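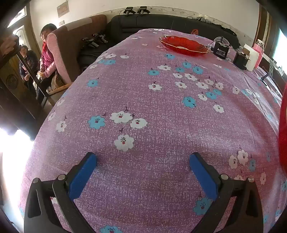 Zavum Living Room Tables - data card

Version 3
Last edited Tue 1 September
Maintained by the Zavum project, Evport

Summary

Zavum is a set of short recordings of everyday work at a table in a lived-in sitting room: moving dishes, standing bottles upright, spreading and straightening a tablecloth, putting small things back into containers. The rooms are ordinary homes in Evport and Clarano. Furniture stays where the household keeps it, and the people who live there may be sitting in the room during a recording.

Contents

recordings/ one folder per session, named by home and session number
tables.csv one row per table: cloth, shape, position in the room
objects.csv one row per object, with the label set below
notes/ free text written on the day, unedited

There are 8 homes and more than 30 sessions. Each session covers one table. Two sessions at the same table get separate rows in tables.csv if the cloth was changed between them.

Table coverings

The cloth column takes one of 4 values: bare, plain, printed, mixed. A cloth with flowers, speckles or any other pattern is "printed", even when the pattern is sparse. The ground color goes in a second column, in plain words (purple-pink, cream, dark green). Flower colors are not labeled one by one. Printed flowers are never entered in objects.csv. Version 2 had several of these listed as small objects, and the rows were removed in May.

Object labels

dish - shallow or deep, any material. Scalloped rims are noted under "edge". Glass is marked "clear" or "tinted", with the color given for tinted pieces. Anything lying in the dish gets its own row if it can be identified, otherwise "small item, unknown".

bottle - with or without cap. Body color and cap color are separate fields, so a pink bottle with a white cap is "pink / white". Contents are left blank unless the label can be read.

container - boxes and tubs without an obvious single use. Shape and color only.

electronics - boxes, chargers and similar. Printed text is copied only where every character is legible.

cable - coiled, bundled or straight. A cable running behind another object is still entered once.

unknown - for anything the annotator could not name with confidence. Use it freely. A guessed label is harder to find later than a blank one.

Room fields

Seating is recorded by type (sofa, armchair, chair), covering and color. Things left on the seat or along the back of a sofa are entered as "on seating" and are not part of the table count. Wall items are limited to framed pictures, switches and wallpaper borders. Border patterns use the short list in the Avotiņš naming sheet: vine, stripe, geometric, other.

Known problems

- Red and pink are used inconsistently in Clarano sessions. Treat them as one class there.
- Objects at the far end of a long table are often too small for the edge field.
- "Stand" covers both lamp stands and metal racks. A split is planned.
- Session notes use the household's own words for furniture and may not match tables.csv.

People

Residents appear in some sessions. They are not named, and no age or relationship is recorded. Requests for removal are handled per session, and a removed session keeps its number.

Changes

3 - printed flowers removed from objects.csv, border field added
2 - cap color split from body color
1 - first release, Evport homes only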